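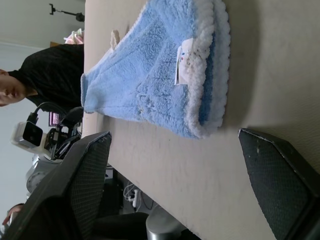
Right, mop pads. I said I'd do this post in February and then didn't, so quick one before dinner.

We've got hard floors all the way through at Wendesholm now (carpet went out the door with the old couch, no regrets) and that means flat mop, and flat mop means pads, and pads mean a pile of damp fluffy things that live on top of the washing machine and never quite get put away. Hence this.

The blue one is my favourite. Light blue microfibre, really deep pile, and a curly white border that looks like somebody's nan had a go at it. There's a faint quilted grid you can just see in the blue if you squint. Loop tab at one end. Little white label stitched on near the edge with brownish smudges round it that I've given up on. The label, I mean. Not the pad.

What it's good at: dust, hair, toast crumbs up to a certain size. Dry, straight over the floorboards, done. The curly bit catches what the flat bit pushes along, or that's my theory anyway. Nermina reckons the border is purely decorative. We have had this conversation more than once.

What it's bad at: anything sticky. Spilt cordial is a two pad job and the fluffy one shouldn't be either of them. Use a thin one, bin the water, start again. I learnt this with a whole bottle of raspberry and I don't want to talk about it.

## Washing

OK so this is what people asked about last time. My routine, such as it is:

- Shake it outside first. Properly. Downwind.
- Pick the hair off the border by hand, an old toothbrush does most of it
- Warm wash, ordinary liquid, half what the bottle says
- No fabric softener!! Goes slick and stops picking anything up
- No towels in the same load. Fluff everywhere, you'll be picking it out for a week
- Line dry, out of the full arvo sun if you can

The loop is great for this, you can hang it off a hook in the laundry and skip the pegs. Half my older pads haven't got one, so they get pegged by a corner and dry in a funny shape. Flatten them out on a table while they're still a bit damp, run your hand over the pile, they come good.

Dryer – I have done it, on low, when it rained all week and the dog had been in the creek. Pad survived. Wouldn't make a habit of it, the pile came out a bit crunchy and took another wash to recover.

## Storage, or the lack of it

Currently: one ice cream tub under the laundry sink, fluffy pads stood up on their ends, thin ones folded behind. Before that they were in a drawer with the batteries and the good scissors, which was a disaster becuase the pile grabs everything. I found a picture hook in one. Sorin keeps his rolled up in an old coffee tin and swears by it, but he only has two pads and a very small flat so I'm not sure he gets a vote.

Things I've tried and dropped: a bulldog clip on the side of the broom cupboard (fell down, kept falling down), a shoe organiser on the back of the door (pads too wide), and just leaving one on the mop permanently, which is how you get That Smell.

If you do get the smell, a soak with a splash of white vinegar, couple of hours, then the warm wash. Fixed mine. Despina uses bicarb and says the same about bicarb. Don't use both at once, they just fizz at each other and you've wasted your vinegar.

## When to chuck one

I'm slow at this. Rule I'm trying to stick to is that if the pile's gone flat in the middle and a wash doesn't lift it, it gets demoted. First to skirting boards, then to the car, then to the shed, then bin. Smudgy labels don't count. Stains don't count either, it's a mop pad, it's supposed to have seen some floor.

At the moment there's one in the car, a really sad grey one in the shed, and I think another behind the paint tins but I'm not going in there untill it cools down.

Still to sort: the corner behind the toilet, where no flat mop has ever fitted, and the gap between the fridge and the wall. Krum says put a pad over a ruler with a rubber band. Might work? The fluffy one won't go, too thick, but one of the thin ones could. Will try it on the weekend and report back.

Also if anyone's got a way to keep the border from going stringy after a heap of washes, comments are open. I've been trimming the loose bits with nail scissors and I suspect that's making it worse.

Potatoes are boiling over, gotta go.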